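Workshop Tips: Good Manners for a Robot That Handles Computer Parts

Last updated August 28, 2025

We get a lot of letters at the Prulloria workshop pages from people who have a small robot arm on the bench and would like it to do something more interesting than stack blocks. Swapping parts in an old desktop computer is a lovely project for it (fiddly, satisfying, and the parts can be had for very little if you're patient), but it does go better with a few house rules. These are ours. Some came from the Illorness repair club, who let us copy the list off their wall in July, and the rest we learned the slow way.

Take what suits your bench and leave the rest. And if your arm came with a manual, the manual wins every argument with this page!

Before you switch anything on

Unplug the computer at the wall, then press its power button once and hold it for a few seconds to drain whatever is left in the supply. Do this even if the machine has been sitting on a shelf since last winter. We tie the loose end of the power cord in a knot and lay it on top of the bench, where everybody can see it.

Wear your wrist strap, and check that the arm itself is grounded too. People remember the first and forget the second. The gripper is going to touch the same parts you would, so treat it as another hand at the table. If you've put pads on the fingertips, choose ones sold for static-sensitive work.

Find the emergency stop and press it while the arm is moving slowly through empty air. You want to know how far it drifts before it halts, and you want to know it before there is a circuit board under it. Whoever is standing closest to the arm holds the stop button.

Give every part a home

A tray with a shaped place for each part is worth an afternoon of your time. The arm can come back to the same spot again and again, and so can you when you're tidying up. Ours has a recessed pocket for the processor and long slots for memory, with raised rims so that things don't wander if somebody bumps the table. Leave a gap at the side of the pocket where the fingertips come in. Our first try was a snug little box all the way round, very handsome, and the gripper couldn't get hold of a thing.

Plain gray is a good color for a tray if you're using a camera to guide the arm. Shiny metal lids catch the light from a bright window, so do a trial run at the time of day you plan to work.

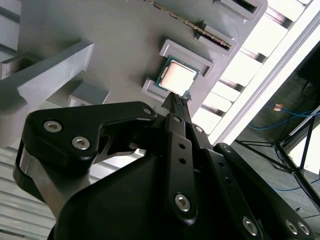

Set your speed and your squeeze

Start slow. We run at 10 percent of full speed anywhere near a board and 30 percent in the open, and we've never once wished we'd gone faster. Write both numbers on a card and tape it beside the controls, and if somebody changes them for another job, the card gets changed as well.

For the squeeze, practice on a dead processor from the junk drawer. Hold it by its edges, lift it a little way above a folded towel, and leave it hanging there for 15 seconds while you watch. If it tips or creeps, put it down and adjust. Go up in the smallest steps your software allows. The folks at Bredau who wrote in about this keep a whole jar of dead chips for practice, and I think that's a grand idea.

Going into the case

Lay the case on its side so that the board is flat and facing up, and take a good look at what sticks out over it. A metal shroud or a drive bracket can be right in the path of the wrist while the fingertips are still well clear, and it's the wrist that people forget about. Take out whatever unscrews easily. Tuck the power wires back and tie them if they'll stay.

Open the socket yourself, by hand, before the arm goes anywhere near it. Lift the lever, swing the load plate right up, and check that the socket is empty and clean. Then come in with the part, stop just above the board, and look again from two sides before you go any lower.

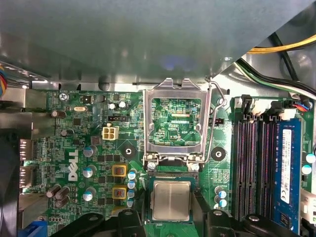 Processor held just above the board, with the load plate open and the lever up.

A few rules for that last little stretch:

Hands out of the case whenever the arm has power. If you need to move a wire, stop the arm first.

Match the corner mark on the processor to the mark on the socket before the pick, while it's still easy to turn the part around.

Let the part down, never push it. Any resistance at all means stop, back straight up, and find out why.

Close the load plate and lever by hand. We know a clever arm can be taught to do it, and the Vidmar bench notes go into that at some length, but for a home workshop I'd keep that job for your own fingers.

Keep a little notebook

Ours is a school notebook on a string. We put down the date, the speed, the part, and anything that felt odd, and we're up to 110 entries now, a fair number of which just say "dropped it." Reading back through those showed us that most of our drops came right after we'd moved the tray and hadn't taught the arm its new position. So now the tray is clamped down, and checking the clamp is the first line on every page.

When you're done for the day, park the arm away from the case, switch it off, and cover the open socket with its plastic cap if you still have it.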